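Rainy day toys for a three year old?
Nescombe Parents Board

plumhollow
23/03/2024
Hi all! My grandson is coming for a whole week and I'd love some ideas that don't light up or sing – my nerves won't take it.
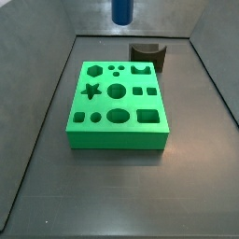

tobysgran
Oh, have fun! Ours loved puzzles at that age, but go easy. A green block with a star, a hexagon and all those little round holes can be a lot on day one, so I'd hand over two or three shapes first.

marrowbone4
I disagree, sorry! Give him the lot and let him grumble. Mine worked it out by February.

plumhollow
Bless you both. He does like posting things, mostly my keys. 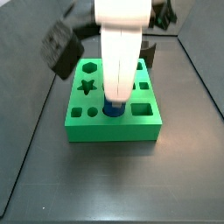
Re: Rainy day toys – puddles count too

quillback
Boots on and out you go, I say.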